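February, teleop notes, Trumau cell, afternoon

Can handover into bag. Lutfa driving, me on the log. Kálmán in from 2 to sort the leader arms, left one had drift in the wrist again. Re-zeroed, fine after that. Put the offset in the Zasten config, NOT the Kashyap one, they still have the old numbers over there.

Episode count is at 286 before today. Target another 20 good ones, keep only clean handovers.

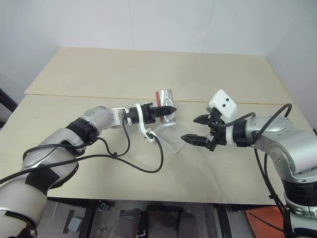

Operator speed is the thing to fix first. Lutfa slows right down before the second grasp and the policy copies the pause, it just hangs there. Told her to commit sooner, even if the first close is a bit off. Right gripper should come in already open, fingers wide, left keeps the can upright and still over the near board untill the right has it. Dented cans are harder than the new ones, the creases give the fingers an uneven bite, so want more of them in the set. Bag is a pain: clear plastic flat on the pale table, hardly there in the head view. Try a tinted one? Ask Kálmán if there are any in the Trandimley box.

Threw out 5 episodes. Mostly dropped on release, one where I forgot to hit record on the left stream. My fault.

Cable loops on the left wrist hang low, watch them when you go down toward the bag. Shorten w/ velcro before next session.

To do
- tag the pauses in the older episodes, trim if under a second
- re-run calib after lunch not before, the arms sit diferently warm
- Lutfa wants foot pedal for discard, ok by me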